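Hi Seraina,

You asked for the spring update in plain words and not in the grant portal's little boxes, so I'm taking you at your word! The big news is that the Jadier songbook show now has a full running order. We've got 18 songs, two acts and one intermission, and it plays in under two hours if the band doesn't stretch out the mambo (they will stretch out the mambo).

We did our first open run-through at the Rarudby in May. It seats 400, and I was scared we'd be looking at a lot of red plush, but the balcony was nearly full and people stayed after to talk. The ballad that closes act one got the biggest hand of the night, with only piano and one voice. I'd been fighting for a string part there. I've stopped.

Act two is the weaker half and I know it. The letters section runs long, and two of the readings cover the same falling-out with the same producer. Betancur Music has cleared everything on our list except the television medley — they want to see the final order of the tunes before they sign, which seems fair, so it goes to them next week.

Money: we've spent most of the music budget, mainly on copying out parts from the old band books, some of which were missing entire trumpet lines. Your grant paid for all of that. Ticket income from the run-through came to 606 dollars after the house took its share, and I've put it toward the piano tuning and the extra rehearsal hours. 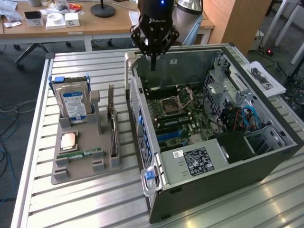

Casting is nearly done too. We have 5 singers signed and one part still open, the older sister, who has to be funny and then break your heart eight bars later. I've heard some lovely voices and no sister yet. Ekell has offered us their upstairs studio for another round of auditions, mornings only, and I've said yes.

What I'd love from you is a decision on the second payment before we book the band for the fall. I can send the receipts whenever you want them, and there's a seat for you at the next run-through if you can get away.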